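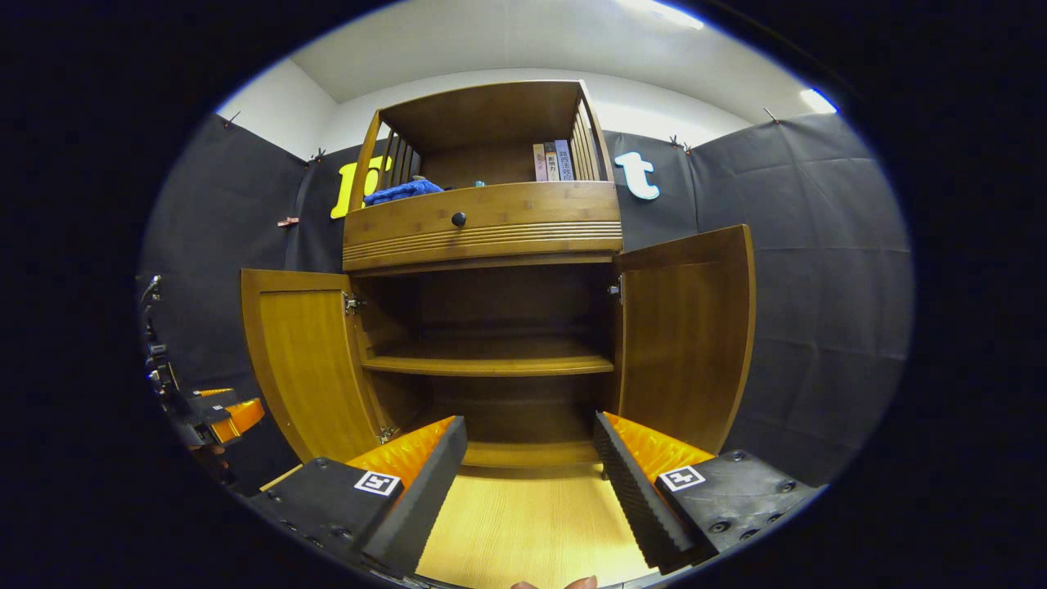

What we went to Skelham to find out

Our visit in April was to help us decide what to put in next year's equipment budget. Prurnitz runs a lab there where tasks around cupboards, drawers and shelves are recorded with hand-held grippers, and they let us stay from mid-morning until 3 in the afternoon.

The station we spent longest at was a wooden cabinet with a drawer and a two-door cupboard, set against dark grey fabric. Books and a blue cloth were on the open shelf at the top. The grippers have orange pads and a square marker on each finger.

Costs

The furniture is the cheap part. Prurnitz buys ordinary household pieces and expects to replace them. Pads are the running cost. They change a set after about 13 sessions and keep 2 spare sets per station. We had allowed for no spares at all.

We had two supplier quotes with us, from Camargo and Wikevia. Camargo is cheaper per gripper but charges separately for cables and mounts. Wikevia includes them, with a lead time of 7 weeks. Staff at Skelham advised asking both for a price list of small parts before signing.

Space

Allow room to open cupboard doors fully and still stand in front. Our back room will take two stations, though the plan we submitted shows three.

Still to do

Revised quotes from both suppliers. Price for backdrop fabric and pins. Check the sockets in the back room.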